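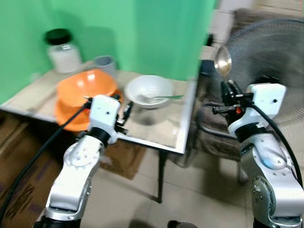 *Two white robot arms at a table. One of them has got hold of a shiny metal spoon!*

## How do you shop for a robot?

If you wanted a new bicycle, you might save your pocket money, look in a few shops and ask a grown-up which one was best. Buying a robot is rather like that, only the list is a good deal longer (and so is the saving up).

Abundio Valdovinos plans the shopping for a workshop in Girnton, and he always begins with a question: what is the job? If a robot is going to handle spoons, bowls and cups, it doesn't need to be as strong as a crane. It does need fingers that can close on something as thin as a spoon handle.

Next come the arms. Do you need one or two? Two arms can share a job, the way you hold a bowl still with one hand and stir with the other, but you have to pay for both of them.

Then there are all the little things, which are very easy to forget. Abundio writes them down in a notebook:

- a table the arms can reach
- cables
- spare finger pads, 44 of them
- bowls, cups and spoons to practise with
- lessons for the people who will look after it

Last year the practice dishes cost £40 and the spare pads and cables came to £418. That's a lot of pocket money! He also puts a bit aside for mending, as even a very good robot wears out its parts in the end, just as your shoes do.

Now have a go yourself. Think of a job at home you would like a robot to help with, and write your own shopping list for it. How many arms would yours have?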